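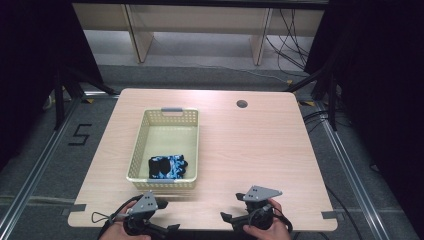
Hello, I'm Firdevs, and I run Zuccaro, a small language school above the bakery in Hindatport. We teach Italian and Turkish to grown-ups, mostly in the evenings, mostly to people who swore at school they'd never sit through another verb table!

I started out giving lessons at my kitchen table to two neighbours who were moving to Puglia. They told their friends, the friends told the choir, and before long I was borrowing chairs. Zübeyde Özkan joined me the winter after that and took over the Turkish side (she also does our Friday conversation hour, so if you hear shouting on the stairs around seven, it's only backgammon).

Classes are kept small and you can start at any point in the term. A ten-week course is £59 if you already have the book - ask us before buying one, as the old edition has different page numbers and it drives everyone mad. New beginners' groups open in February.

We're at the Trulalow end of Wanus Street, green door, second bell. Ring for a chat on extension 1410 or just come up. Tea's usually on, and you don't need to know a word of anything yet.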